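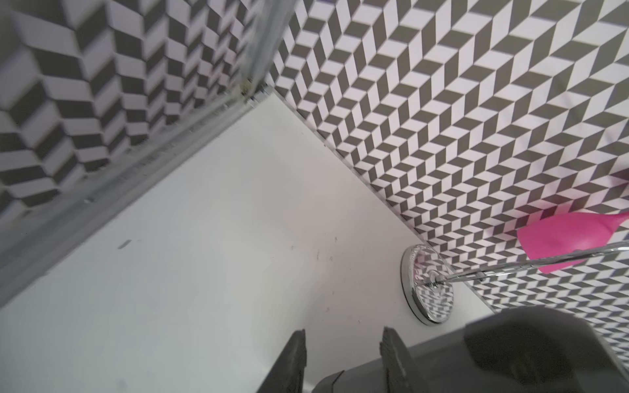

Evaluation of the Fidness Shower Care Kit
Term project report, Applied Automation, Caslow Technical College
January
By Project Group 4

1. Background

Our group was asked to pick a home automation product that can be bought or rented by an ordinary customer and report on how well it does its job. We chose the Fidness kit, a small arm on a rolling base that is sold for cleaning shower stalls. The arm has a two-finger gripper and a small camera at the wrist. The seller is Ement, which also offers the kit as a rental with setup included. We used the rental.

The test site was a shower in the Partanen building, where the college keeps guest rooms. It has a white tray, a round chrome drain cover, a glass panel in a metal rail, and walls in small grey and white chevron tile. We did not choose it for the tile, but the tile ended up mattering.

2. What comes with the kit

The rental includes the arm and base, a charging dock, a tablet with the Fidness software on it, a set of handled cleaning tools, and a printed manual. Cleaning fluid is ordered separately. The setup person from Ement showed us how to park the base at the stall opening, lock the wheels, and run the boundary routine, in which the arm is moved by hand to each corner of the tray. After that the kit is supposed to work alone.

The manual is clear on safety and thin on almost everything else. The section on tool storage is one paragraph. The section on error codes lists the codes but for several of them the only advice is to restart.

3. Method

We made 26 runs. A run meant one full cleaning of the tray and the lower part of both walls, started from the tablet. Before each run we applied 200 ml of diluted soap with chalk powder mixed in, spread with a sponge, and let it dry. After each run we wiped a white cloth along the tray, along the base of the tiled wall, and along the glass rail, and graded the cloth as clean, light, or heavy.

We also wrote down every time a person had to step in. Picking up a dropped tool counted. Pressing "continue" on the tablet counted too, although one of us thought it should not.

Runs were done in the morning before the room was needed. The stall was rinsed by hand in between, and the rinsing is not part of the results.

4. Results

Tray. This was the best part. The tray is flat and one color, and the arm covered it in overlapping passes. The cloth was graded clean on most runs. The small marks that stayed behind were scratches or stains that we could not get off by hand either.

Drain. Results here were mixed. The cover is polished and reflects the wall pattern, and on the tablet the software sometimes drew the edge of the drain in the wrong place. When that happened the tool passed beside the cover and left a ring of residue. Laying a dull rubber disc over the drain fixed the problem -- but then the drain itself was not being cleaned.

Walls. The tiles came out well in the middle of each wall. The grout lines are thin and did not trap much chalk. The strip along the bottom, where the wall meets the tray, was often graded light because the tool was held at an angle that skipped it.

Glass rail. This was the weakest area. The rail has a channel shape with seams, and the tools in the kit are too wide for it. The end of the rail by the wall corner was graded heavy more than any other place. We finished it with an old toothbrush.

Tool handling. The gripper held the thicker handles without trouble. Thin handles turned in the fingers when the tool was pushed hard against the wall, even though the fingers have a rough inner surface. Wrapping the handle with cloth tape helped. We think Ement should supply thicker handles.

Time. The longest run took 26 minutes, including one stop where the arm lost track of the corner and waited for us. A person doing the same area with a sponge was faster. We do not think this counts against the kit very much, since the point is that the person can be somewhere else. It does count against it when the person has to keep coming back.

5. Cost and service

We were charged the normal student rate for the rental and paid for fluid on top. Ement answered our two support requests by email. The first reply told us to repeat the boundary routine, and that worked. The second was about the drain, and they wrote back that reflective parts are a known limit and that a software update is planned. No update came while we had the kit.

6. Recommendation

We would recommend the rental for a building with several plain showers of the same shape, where one boundary setup can be reused. We would not recommend it for a single home bathroom, or for a stall with a lot of metal trim, unless someone is willing to do the rail and the drain by hand.

7. Problems with our test

We used one stall only. The grading was done by eye, and not always by the same group member. The chalk mixture is easier to remove than real soap scum, so the wall results may look better than they should. A second group wanting to continue this work should get the handle tape on before the first run, and should ask Ement for the narrow tool head that is listed in the manual but was not in our box.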